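Slide 7 — storage, the shed bit

Keep this short, ran over in July. Ask who's got a drawer they cant open. Hands up.

Pegboard first, shelves later. Hooks in a row, gap between, one tool per hook. Dont fill it on day one. 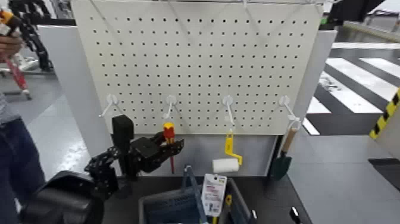
Screwdriver, roller and trowel up, one hook spare. Bin underneath for packaged stuff.

Point at the spare hook — thats for whatever you buy next. Trowel on the end, heaviest use in the Dirnamham gardens.

Colour of handles helps, you find the red and yellow one fast. Mention the 42 hooks we orderd, used 34.

Then Puteck costs, slide 8. Water break if late.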